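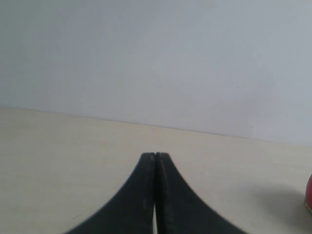
Wrist cam, fingers nearly shut. Red thing at far right.

Filed under: Student Projects > Manipulation > Team Log

25th August

Paria arm, bench session w/ Annick. Gualtiero came in later, see his bit at the end.

Picking up from where we stopped. Plan was grasp the rod, lift, carry, put down, repeat until it's boring. Didn't get to boring.

Homing first. Closed command goes to 947 now, was 960 something before we swapped the finger screws, old number is crossed out in the front of the book. At 947 the fingers stop with a sliver of light down near the base. Tips look ok. I wanted to push it further, Annick says leave it, if we drive it hard closed the servo sits there cooking itself between runs. She's right, it did that in March and we lost a whole evening to it. So 947 is "closed" for everything until further notice. PUT IT IN THE CONFIG not in the script. I put it in the script. To fix.

Exposure: locked. Auto was hunting every time the black fingers moved across the pale table and the segmenter hated it. Locked is a bit soft but at least it's the same every run. The focus ring is as good as it's going to get w/o taking the mount apart.

Object list for the Gekgate practice round, as far as we've worked it out: a long thin one, a round one, something in a tray. Rules say the judges pick on the day, so don't over tune for the rod. (We are totaly over tuning for the rod.)

Grasp notes, rod:

- approach from above with fingers open, one each side, low down on the rod. Going high = more swing at the bottom end when you lift.
- the detector likes the top of the rod, clean and light. Down low where it gets speckled the mask goes ragged and the grasp point jumps. Annick put in a median over 16 frames and it settled, but that adds a pause before every close. Live with it for now.
- glossy stuff next to the target is worse than clutter. Glare comes back as a second object. Twice the planner went for a highlight.
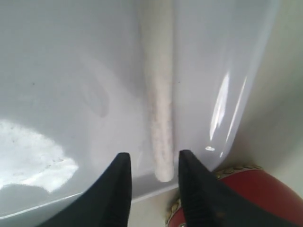

Tried masking anything over the saturation threshold before the detector runs. Helps with the big glare patches, does nothing for thin streaks, which are long and vertical and pale, so from the detector's side that IS a rod. Gualtiero suggested using the depth estimate to throw them out. We don't have depth at that range, min distance on the Florov board is too far out for anything between the fingers. Could do two looks, one further back with depth, one close without. Slow. Parked it, but I think we'll end up there.

Shadows: fine. Soft shadow from the red object gets read as table, correct.

The red one: skip until the rod works. It's big and rounded and the fingers are shaped for thin things. Annick wants to try pushing it sideways instead of picking it up, check if the rules allow a push. Ask at the next meeting.

Force. Set the current limit to 60 in the Marchetti driver (their units, percent of something, the manual is two pages and one of them is the cover). With the old limit the rod turned in the fingers when the wrist rotated. At 60 I ran the wrist back and forth by hand from the jog panel and it held for me, then slipped once for Annick with the same settings. So not solved. Differences: she grips lower than I do. Want to do it properly, same height, same wrist angle, write down every one.

Idea: pads. Thin rubber on the tips. Cheap, but then 947 is wrong again and we rehome the whole thing. If we do pads we do them BEFORE tuning anything else. Decide this first next time!!

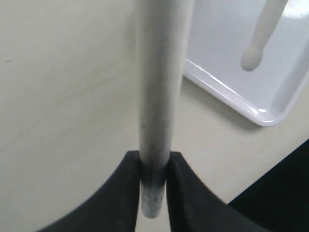
Grip height then. Near the lower end the fingers close to a narrow V on it and the end pokes out underneath, so whatever the put-down height is, add the bit that sticks out. I had forgot this offset in the place routine. It's a constant for now, ought to be measured from the camera each time.

Also the lower end and the middle of that rod are smudgy, wipe it before the next calibration set or we're training on dirt. Or don't wipe it and see if the detector copes? Annick: don't wipe. Me: wipe. Undecided, will do half the set each way.

Carry: keep the wrist slow near the tray rim. No contact sensing, so the only thing keeping us off the rim is the number I typed in.

Logs are in the shared folder under run 654, notes file next to it. Don't rename the folder, the plot script has the path baked in (mine, sorry).

Gualtiero's bit, copied off his paper: estop cable is too short to reach the second chair. Wants a longer one before the younger group has a go. Agree.

Next:
- pads yes/no
- 947 into config
- grip test, same height both of us
- two-look thing, only if time
- longer estop cable, Gualtiero ordering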